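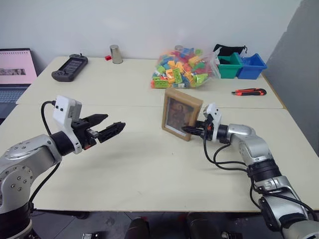
Domestic Object Care, Unit 7: Framed pictures on tables and shelves
Handout prepared by Ailsa Ritchie

1. Scope

These notes cover small glazed frames that stand on a flat surface. Wall-hung frames are dealt with in Unit 9. Wooden frames are assumed unless stated.

2. Terms

Border (or moulding): the visible surround.
Rebate: the step cut into the back of the border, in which the glass sits.
Glazing: glass or clear plastic sheet. Glass is heavier and scratches less easily.
Strut: the hinged leg at the back. A frame without a strut stands on its bottom edge alone and tips easily.

3. Choosing the position

A frame should stand on one surface only. Where two tabletops are pushed together, keep it clear of the join – a slight difference in height is enough to make it rock. Keep sepia prints and other old photographs out of direct sun. Glass does not stop fading, and ordinary picture glass lets through most of the light that causes it.

4. Clearing the surface

Sort what is already on the table before the frame is handled.

Small loose parts, such as toy bricks: bag or bin them. A single brick under the bottom edge will tilt the frame. Transparent bags allow the contents to be checked without opening.
Blades: retract and put away. Utility knives should not share a surface with glass or prints.
Cups: remove, including empty ones.
Electronics: move back from the working area, with leads routed away from the frame.
Storage bins: these may stay at the far edge. Do not lean a frame against one, as bins slide.

5. Handling

Hold the border by its two sides. Do not lift by the top edge, where the corner joints carry the whole weight. Set the bottom edge down first, bring the frame upright, and keep hold until it is steady. Open the strut fully, if fitted.

6. Cleaning the glazing

Spray the cloth, never the glass. Liquid runs into the rebate and stains the print from below. Wipe the border separately with a dry cloth.

Reading for next session: Mercado, P., course notes, section 2.

0 comments | 2 shares
Contact the course office | Back to top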